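Search reviews by product, author or keyword Go

Ferniteo disassembly method, second release: a review
Archie Sutherland
3/12/18

Robots that take old computers apart have been promised for years, and I've read enough of the papers to be wary of the word "general". The Ferniteo method, written up by Yatziri Cuevas and Damián Lucero, claims that one learned policy can handle processors and drives in an office tower without a separate program for each part. I spent a fortnight with the paper, the code and the people who run it at Endale.

The idea is simple enough. A person guides the arms through the job, the software learns from those runs, and a second stage corrects the fingers when they drift. The training set is 3537 runs, of which 1891 were kept. I would have liked a proper account of why the others were thrown out. The paper gives it one paragraph, and "poor quality" does a lot of work in it.
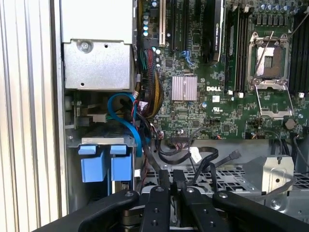 Cable clutter is where I expected the method to fall over, and the paper is thin on it. Results are averaged over all the trials, so a run with the wiring tucked neatly aside counts the same as one with a loop lying right across the part. Cuevas told me the breakdown exists and will be in the next version. It should have been in this one.
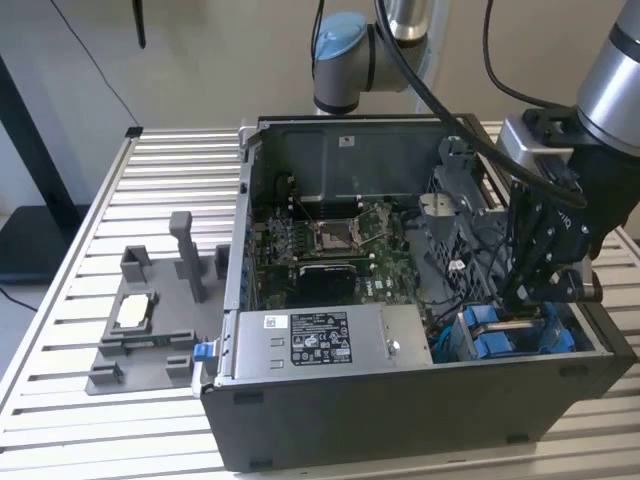 Two arms at the open tower, with the grey 3D-printed fixture on the table to the left.

The fixture bothers me more than the arms do. The method needs a known place to put things, and the printed plate provides it. Fair enough for a laboratory. But the abstract talks about recycling plants, and I can't find a single trial where the plate was moved between training and testing. Melquiades Zavala, who looks after the software, says small shifts are fine. How small? He wasn't sure, and the paper doesn't say.
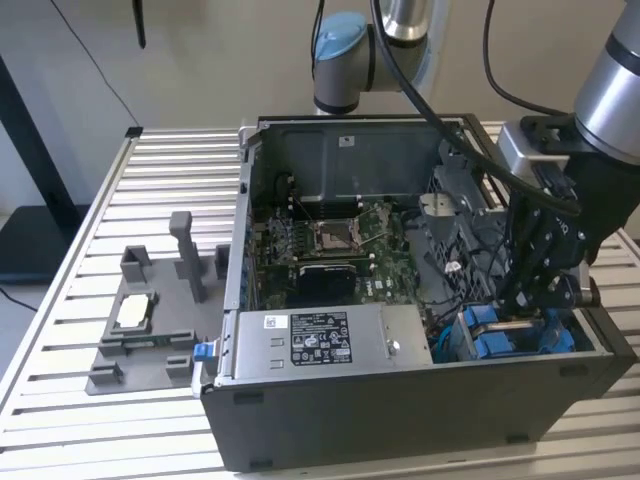

Then there is the comparison. The authors set their policy against Tirnex, an older scripted method, and win comfortably. Tirnex was never meant for two arms, though, and it was given 9 attempts per part with no retuning. I'd want to see it set up by somebody who likes it - or dropped from the table altogether.

Some of it is good. The code installed first time, the notes are clear, and the correction stage can be switched off with one setting, so you can check how much it adds. On drive removal the authors say it adds a lot, and their logs back them up. On the processor the gain is small enough that I wouldn't bet on it.
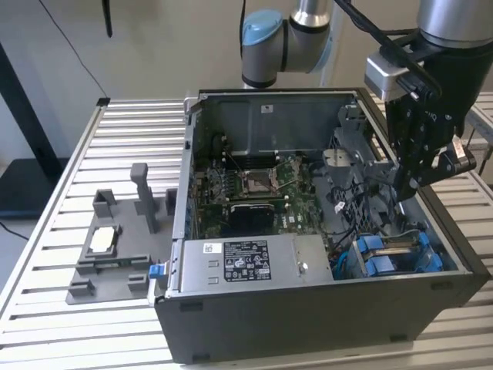 Blue drive carriers in their bay, lower right; the gripper is over the fan shroud.

Rocío Tovar at Trendesell has asked for a trial on 2000 mixed machines, different makers and different ages. I'd wait for that before spending money. Until then Ferniteo is a tidy piece of work on one kind of job, with a title that claims rather more.

Worth reading: yes. Worth building a line on: not yet.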